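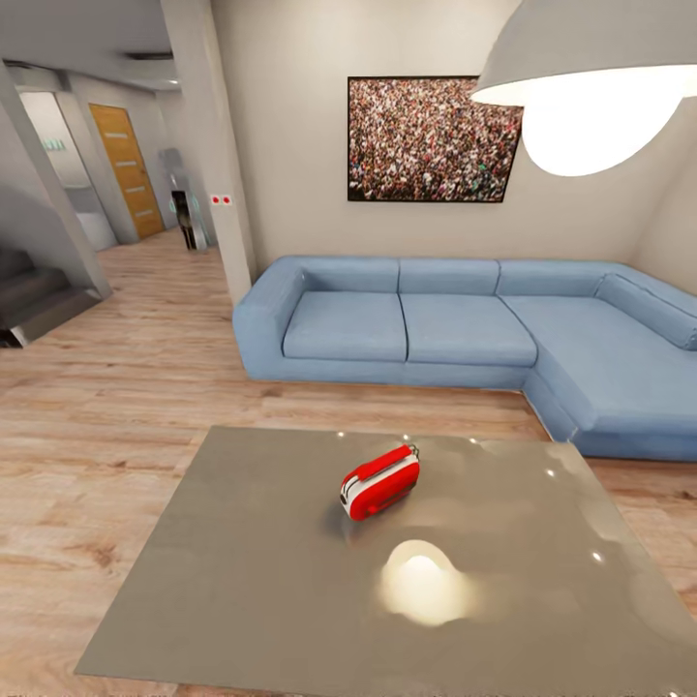
Thursday at the Plevell home fair

I took the early train out to Plevell and still ended up in a line that wrapped past the parking lot. Worth it, though! I go every March, mostly for the fabric people, and this year they'd moved them to the back hall, so I got in a good long walk before I touched a single curtain.

Öberg had the stand I liked best. They weave wool blankets on old looms and had brought one along (you could hear it clacking from the coffee bar). The man running it let me throw the shuttle a couple of times and I made a mess of his edge – sorry again. Their big throw was $700, so I petted it and moved on.

Drunix was all paint. I picked up 20 sample cards and my bag is now mostly green. The shade I keep going back to is number 1437, a mossy one that looked brown under the hall lights and a lot nicer by the door.

After lunch I sat in on Santino Domínguez's talk about small living rooms. He wants everybody to pull the sofa off the wall, even just a hand's width, and I tried it when I got home and my cat is thrilled.

I skipped the Dillov kitchens because the crowd was three deep. Next year I'll start there and bring better shoes. The soup at the bar by hall two is good, get the bread with it.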